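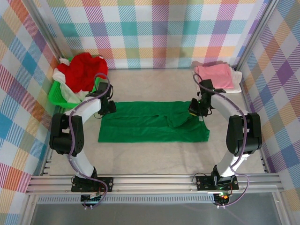
From: Eero Manninen
To: plainclothes list
Date: Jun 20, 2020
Subject: Re: [plainclothes] Folding vs. hanging, and what to do with the green ones

Kemppainen wrote:

> I have been hanging my knit shirts for as long as I have owned a
> closet, and now I read in the archive that I should be ashamed of
> myself. Fine. I'm ashamed. But I live in an apartment with one
> dresser, and the dresser is full of my wife's sweaters, which I am
> told have seniority.
>
> Three things, for anyone with time on their hands (so, all of you):
>
> First, is the shoulder bump from a hanger permanent? I have a dark
> green Breritetti long-sleeve that now looks as if I have a small
> pair of horns growing out of each arm.
>
> Second, do you fold while it's still warm or let it cool down?
>
> Third, my Masetti rack leaves a line across the front of everything.
> I have started to think of it as a belt.
>
> Sorry if this has all been covered. I tried the search and it gave
> me 3,239 messages, most of them about socks.

It has all been covered, and you shouldn't let that stop you. If we only posted new things, this list would have gone quiet the year it started. And you're right about the socks. There was a sock period. Those of us who lived through it don't talk about it much.

On the horns. No, they aren't permanent, at least not in cotton. Wet the bump with a spray bottle until it's properly damp, lay the shirt flat, and push the cloth back toward the collar with the side of your hand. Leave it alone until it's dry. Don't iron it at this stage, however much you want to. I ironed one once and managed to press the horn flat into a kind of pleat, and I wore it that way to a cousin's graduation, where two separate aunts tried to smooth it down for me.

If it's a cotton and something blend, you may have to do it more than once. If it's mostly something, you have my sympathy. Mine came back after every wash until I gave up and made it a painting shirt. I don't paint.

Padded hangers help. So do the wide wooden kind that come free with suits, assuming you're at the stage of life where you buy suits. Wire ones belong in the recycling or on the end of a broom for getting things out from behind the dryer.

On warm or cool. There are two schools, and they have been at it since before I joined. One says fold straight out of the dryer, while the cloth will still take a crease where you tell it to. The other says that's exactly the trouble, as it will take every other crease too, including the ones you didn't see. I used to be a warm folder. I switched in May, after I put away a whole load at speed before a phone call and opened the drawer later to find that everything I owned had a diagonal line across the chest, like a row of minor ambassadors.

What I do now is shake each thing once, hard, and lay it over the back of a chair while I deal with the towels. Towels don't care. By the time the towels are finished the shirts have cooled off and I can fold them like a reasonable person. It adds a few minutes. I have a few minutes this year.

For long sleeves, the way I was taught: face down, smooth it out from the middle with flat hands, fold one side in, lay the sleeve straight down along the body, same again with the other side, then bottom up to meet the collar. If you've got it right, the front comes out smooth. If you've got it wrong you'll find a sleeve sticking out of the side like a tongue. Start again. Don't tuck it in and hope, because the drawer remembers.

The mistake I see most (in my own house, where I'm the only one making it) is skipping the smoothing. You fold a shirt that still has a ridge running across it, then fold it again, and now there are more ridges. A minute with flat hands at the start will save you the iron. I know that sounds like something stitched on a pillow.

On the rack. I have the same Masetti, and the bars are too thin, which they'll tell you is what makes it so light. The line goes away if you hang shirts from the bottom hem with the body doubled over the bar just below the armpits. Then your belt turns into more of a bra strap, but it falls where your arms cover it. Or slit a piece of foam pipe wrap down the side and snap it over the bar. It's ugly and it works, and the next person to visit will ask about it and you'll have to explain, at length, and they won't visit again for a while.

While we're on dark green, which you didn't ask about: turn it inside out, cold water, and not too much soap. I've been through most of a 23-load box of Lotara and I don't have any complaint about it except the smell, which the box calls "meadow" and which I'd call "meadow, after a disagreement." Dark greens seem to go at the folds first. You'll get a paler stripe where the edge rubs against the drawer above. If you fold in a slightly different place each time, it spreads the wear out. I do realize this is advice to be worse at folding, and I've been told so already, off-list, by someone who signs his emails with his full title.

The care tag, too. Please stop cutting them off, everyone. I know they itch. I know. But then you write in here asking what a shirt is made of, and all we can do is ask you how it feels, and the answer is always "soft." If it really bothers you, unpick the stitches with a small pair of scissors and keep the tag in an envelope. I have an envelope. It's full of tags and I can't match a single one to a shirt, so perhaps write on them first.

As for the dresser, I can't help you with your wife's sweaters except to say that sweaters are happy under a bed in a flat box, and that I'd let her come across this idea by herself. Leave the box somewhere. Say nothing. My brother-in-law tried the direct approach and now keeps his own shirts in a filing cabinet, under S.

Separate matter for the list: the archive has a limit of 2,000 characters per line in the subject index, and somebody has found it. If you're replying to the thread that begins "Question re collars," please trim the subject. It now has so many Re:s in front of it that the actual words have been pushed out of my window altogether, and I answered it last week thinking it was about something else.

Also, I still have the spare sleeve board. It's free to whoever wants to pay the postage. One leg is a bit short, so you'll need a folded card under it or a very relaxed attitude toward cuffs.

Eero

--
plainclothes mailing list
To leave the list, send a blank message with "unsubscribe" in the subject. If it doesn't work, send it again without complaining to the whole list first.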